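Replacing a fridge gasket vs. buying a new fridge

Home Repair > Appliances > Refrigerators

pdx_tenant
Posted 2/4/26
My fridge is a Calvo bottom freezer, came with the house. The door seal on the fridge side has gone stiff along the hinge edge and there's a split in one corner. A dollar bill slides right out on that side. A repair shop quoted me $200 to put in a new gasket, parts and labor. The gasket by itself is $42 from Bromia. A similar new fridge is $623 delivered. Is the gasket something I can do myself, or should I put the money toward a new one?

rgoicoechea
Do it yourself. On most of them the gasket just presses into a channel around the inside of the door. Pull the old one out starting at a corner, clean the channel with dish soap, press the new one in. Soak the new one in warm water first so the folds from shipping relax.
Rosalía Goicoechea

coldsnap50
Check how yours is held on before you order. Older ones have a metal retainer with screws under the lip, and you loosen those all the way around. If you take them completely out, the inner door panel can shift and then the door is twisted. I spent an entire evening getting mine straight again.

tinbender
I'd go the other way. If the seal is gone, the compressor has been running long hours to make up for it. You put $42 into it now and in November you're buying a fridge anyway.

rgoicoechea
A compressor that ran long hours isn't automatically a dead compressor. Mine was leaking for a couple of years before I noticed. New gasket, still going.

tinbender
One fridge doesn't prove much. How old is it, pdx?

pdx_tenant
No idea. The sticker inside is worn off. Model number is still readable on the back so I can order the part. I looked under the lip and don't see any screws.

N_LoPresti
No screws means press-in, so that's the easy kind. Before you spend anything, try a hair dryer on low along the stiff side and a thin coat of petroleum jelly. It won't fix the split, but it will tell you if the hinge side can still seal. Also check that the door isn't sagging. A new gasket won't help a door that hangs crooked.
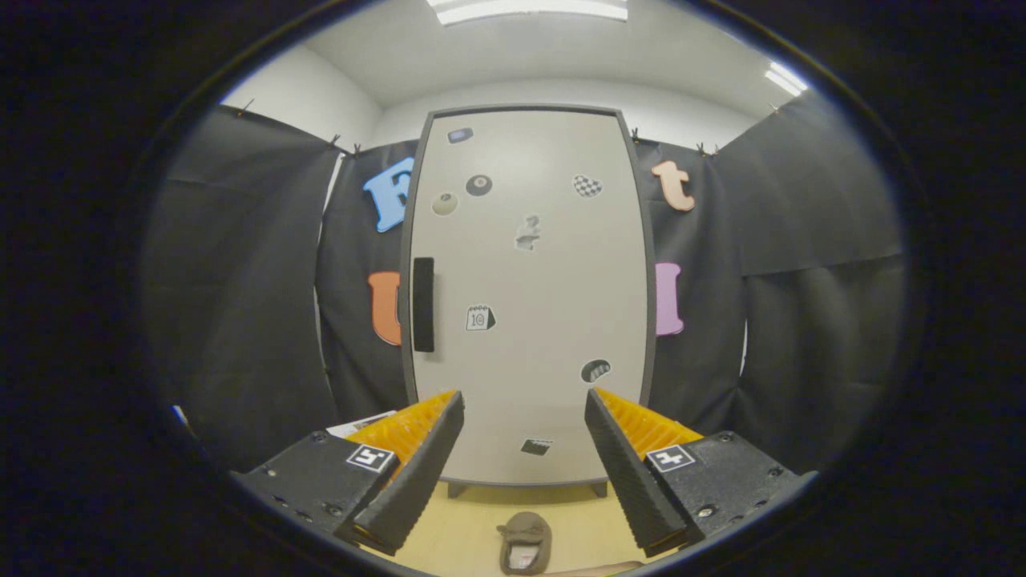 On mine the top hinge had worked loose and the gap was widest at the bottom on the handle side. Two turns with a hex key and the dollar bill held everywhere except one corner. I put a gasket in after that, from Ukosico, and it took a week to settle against the cabinet. Don't judge it on the first day.
Natalina Lo Presti

coldsnap50
Agree on the hinge. Disagree on petroleum jelly. It picks up crumbs and hair and you end up scrubbing the thing every month.

N_LoPresti
Thin coat. Wipe off the extra.

pdx_tenant
The door does drop a little when I open it. I'll tighten the hinge first and then order the gasket. Thanks all.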